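Red Velvet and Folded Black: An Afternoon with Si-woo Ryu

July 14, 2018 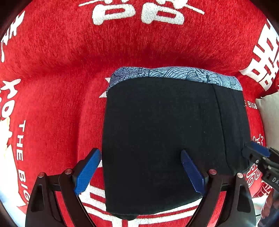
Si-woo Ryu folds his clothes in the evening, when the street under his window becomes quiet. He told me this before I had even taken out my notebook. "In the morning I am not patient," he said. "If I fold in the morning, everything has a crooked corner and I must see it the whole week."

I came to talk with him about Gulteo, the small clothing repair and alteration shop which he opened in October, after many years of sewing for other people. But we spent a good part of the afternoon speaking about folding, and about the red seat where he likes to do it.

The seat is covered with a soft red fabric, like velvet, with big white characters printed on it, and in between them some English words. THE BIG, it says on the side. I asked him what was big. He laughed and said that he had bought the seat for the color and had never thought very much about the words. "My sister says it is too loud for a room where a person wants to rest. Maybe she is right. But I don't rest there, I work there."

He explained to me that a table is, in his opinion, not the best place for folding soft clothes. On a table the fabric slides away from the hand. On a cloth with a pile it stays where you put it, and you can smooth it without holding it down with the other hand. The disadvantage is the lint, above all with black clothes. "You must brush the seat first," he said. "Always the seat first and then the garment. If you do it in the other order you will do it two times."

I noticed that the pile shows every movement. When you pass your hand over it, the red becomes darker in one direction and lighter in the other. Ryu likes this. He said that at the end of the evening he can see on the fabric where he has been working, and then he brushes all of it in one direction and goes to bed.

We came to the black garment with the band in light blue and white, with dark blue lines drawn on it like leaves, or perhaps like waves. I asked him which of the two it was. "I say waves," he answered. "Customers say leaves. It is a good pattern when people don't agree."

He folds such a piece into a shape which is nearly square, with the patterned band along the top. I asked if this was for beauty. "For finding," he said. "Black clothes in a drawer are all the same. You open the drawer and it is night in there. If I leave the band on the top, I know already which one it is and I don't need to pull out the others."

His method is simple, but he was strict when he described it. He lays the garment flat and smooths it from the center to the outside, never from one side to the other. Then he brings the sides in, and the lower part up, and only at the end he looks at the band. He does not press it. A band has more layers than the rest, he said, and if you force it to be flat it will make a hard line that stays there after washing. "Let it be a little round. It is not paper."

Before Gulteo, he worked for Wovton, where he finished linings, and after that for a workshop called Hrynyshyn, which made stage clothes. He speaks about the two places in a very different way. At Wovton he learned to be fast. He remembers one order of 2153 pieces, and he remembers the number because he had to write it by hand on the delivery paper, and he wrote it wrong, and the whole team waited while the paper was made again. At Hrynyshyn there were perhaps three costumes on the table in one week, and the owner could send back a sleeve because of a single stitch. "I was angry with her for one year," he said. "Then I started to see the stitch also."

I wanted to know what people bring to him now. Zippers, he said at once, and trousers that are too long. Many people bring a thing they have bought second-hand and which almost fits. He keeps a book where each job has a number, and on the day of my visit he was at 326. He showed me some of the lines. Next to the number he writes the garment, what is wrong with it, and sometimes one word about the owner, so that he can recognize the person at the door. One of these words was Biker. I asked about it. "He came in with the helmet on his head and he did not take it off," Ryu said. "I still don't know his face."

He does not give back a repaired garment on a hanger unless somebody asks for it. He folds it and puts it in plain paper. Some customers have told him that they kept the clothes folded in his way for several days and did not want to open them. He seemed to be pleased by this, and also a little worried. "I repaired it so that they wear it," he said.

Toward the end I tried the folding myself, with one of my own shirts. The sides came in well enough, but my lower edge went up at an angle – he looked at it for some time without saying anything, and then asked if I would like more tea. I asked him if it could be corrected. "Of course. You open it and you begin again from the center." I did this, and the second time was a little better.

Gulteo is open from Tuesday to Saturday. For zippers Ryu asks one week, and for linings he prefers to see the garment before he promises a day.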